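Review: Losik hand gripper, after one season of use at our sorting desk

I work at Zenico, where we receive mixed boxes of secondhand accessories and put them in order before they go to the shop. In August our manager told us that part of the sorting will be done by a robot arm from Hilov. Before the arm can do anything, it must learn from people, so we got the Losik hand grippers. You hold the tool in your hand, you do the work with two fingers of the machine and no fingers of your own, and the camera on it records how you did it.

I write this review as a person who has to use the tool, so please do not expect many technical details. I have used it for nine weeks.

First the good side. The gripper is easy to understand. After 30 minutes I could pick up a watch by the strap and put it in a box without thinking very much. The pads on the fingers are soft enough that I did not scratch anything, and I was worried about this with the stone bracelets. A stiff bangle is the easiest object for me. You take it by the edge, you lift, finished.

Beads are another story. A long string hangs down on both sides of the fingers, and when you lower it, the last part likes to stay outside of the box. Small chip beads are better if you take the whole bundle. Thin chains are the worst. The fingers close over the chain, you lift, and the chain is still lying there. On one morning I tried with the same chain until the coffee break, and then I took it with my hand and had to mark the recording as failed.

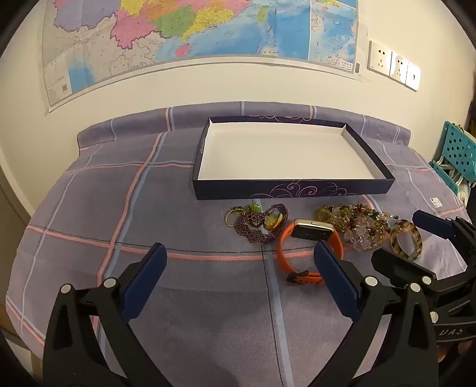
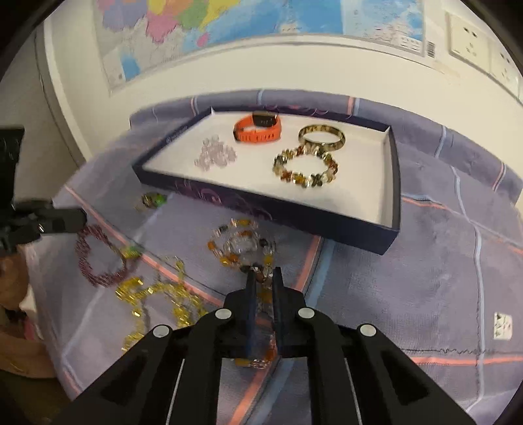

Jewelry, the box and the gripper. In the second picture the long string of beads is between the fingertips.

Now about the comfort. The tool is heavier in front than in the back, and in the afternoon I feel it in my wrist. For my colleague Do-yoon Bang it is the shoulder, because he holds his elbow up high. We asked for a shorter working time with the gripper and we got it: three sessions in one day with normal desk work between them. I would recommend this to every workplace which buys these tools. The manual says nothing about breaks, and I think it should.

The cloth under the jewelry is also important. On a bare desk everything slides away when the fingers touch it. We changed to a fabric cover in the second week and the picking became much more calm. A thick one is better, but it should be flat.

What changed for us? The desk is slower at this moment. With my hands I can empty a mixed box much quicker than with the gripper, and the incoming boxes do not wait for us to finish with the recordings. We made 172 good recordings in the first month, and for this the normal sorting was late on many days. The management knew it, but I think they did not tell the shop, so the shop called us and was not happy.

I also look at my own work in a new way. I never noticed that I push a tangled necklace flat before I pull it. The gripper cannot do it so nicely, so I had to find a different order: first the things which lie on top and free, then the tangle. I do it now also with my bare hands – it is a good habit.

Some colleagues ask if we are teaching our own replacement. I do not have a full answer. We were told that the arm will take the simple pieces and we will keep the checking, the broken clasps and the pricing. I would like to have this on paper. Until now we have it only from a meeting.

Before Losik we tested the Rangel gripper for a short time. The Rangel is lighter, but the fingers open less wide and a big bangle was difficult. The handle was better in my small hand. If Losik would offer a smaller handle, I would be quite satisfied.

Good: simple to learn, careful with stones, strong hold on straps and bangles.
Not good: thin chains, weight in front, one size of handle, no word about breaks in the manual.

My rating is 3 stars of five. Do-yoon would give four, but he does not have to do the chains.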